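Cunville Pliter Football Club
Open position: Assistant for Player Contracts and Salary Cap
Posted Sep 20, 2021

We are a semi-professional American football club and we look for one person to join our football office in Cunville. The work is full time and starts after the autumn break.

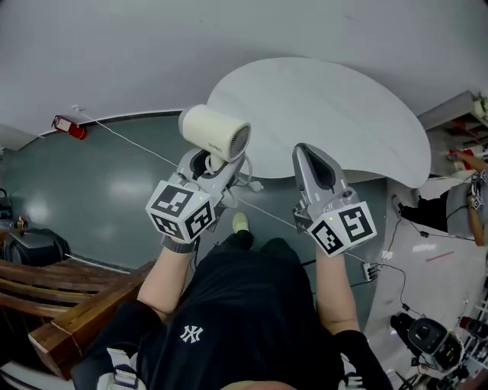
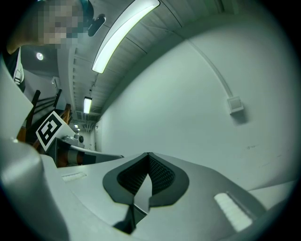

Gray hand-held grippers, two views.

About the job

Our league has a salary cap, and every club must send its contract list to the league office before each registration window. Until now our general manager, Bart Martens, has done this work together with the coaching staff. The club has grown and he needs a colleague who can take over the daily part of it.

You will prepare new contracts and extensions for players, and keep the cap sheet up to date after every signing, release or injury settlement. You will also answer questions from agents. Many of them call in the evening, so you should be ready for a phone call after dinner now and then. In June, when most contracts end, the office is very busy and holidays are not possible in this month.

We use a program with the name Fiadzo for the contracts and ordinary spreadsheets for everything else. You do not need to know Fiadzo before you start. Two weeks of training are included, and Bart will sit with you for the first registration window.

What we ask from you

- A finished education in sports management, law, accounting or a similar field, or some years of work in a club office
- Good knowledge of the rules of American football and of how a roster is built
- Careful work with numbers - one wrong bonus on the cap sheet can cost us a player
- Written and spoken English. A second language is welcome, because several of our players come from abroad
- A driver's license

You do not have to be a former player. Our last assistant came from a shipping company and learned the sport from the stands.

What we offer

A contract for 2 years, which can be made longer if both sides are happy. The salary depends on your experience and we will talk about it in the first interview. You get a season ticket for all home games at Mulla Field, with one more for a guest, and the club pays 100 percent of your public transport between home and work. The office is in room 143, on the same floor as the film room, and there is free parking behind the north stand.

How to apply

Please send a letter of one page and your resume by mail or bring them to the front desk:

Cunville Pliter Football Club
Football Office, attn. Bart Martens
194 Mulla Road
Cunville

Write "Contracts Assistant" on the envelope. Please do not send original certificates, as we cannot return them. We invite suitable persons to a first talk of one hour and to a short practical test with a sample cap sheet. Travel costs for the interview are paid by the club if you keep your ticket.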